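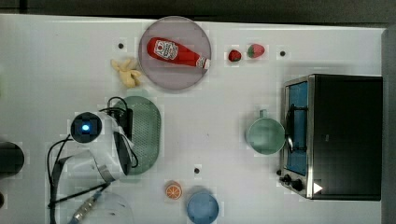

Toy ketchup bottle on a plate, toy banana next to it.

Wiltberg has its flat track round back. The club confirmed Monday night that the March meeting goes ahead on the old 4-lap format, gates at noon.

Entry list so far: Lautaro Insaurralde, Sabine Bauerfeind and Kayode Ugwu are all in the 450 class. Mafalda Paiva is down as a reserve. She broke a wrist at Tillby last season and has only been back on the bike for a few weeks.

Capacity is capped at 1,000. Tickets go on sale at 6 in the evening, online only. Last year people drove out and got turned away at the gate, so buy before you travel.

The track is shorter than before. They moved the inside line at turn three after the drainage work. Ugwu tested it and says you have to shut off earlier than you want to.

Practice order is still not posted. I asked Shobha Rao at the club and she said it goes up when the last 450 entries are paid.

Parking is in the lower field again. Bring boots if it rains.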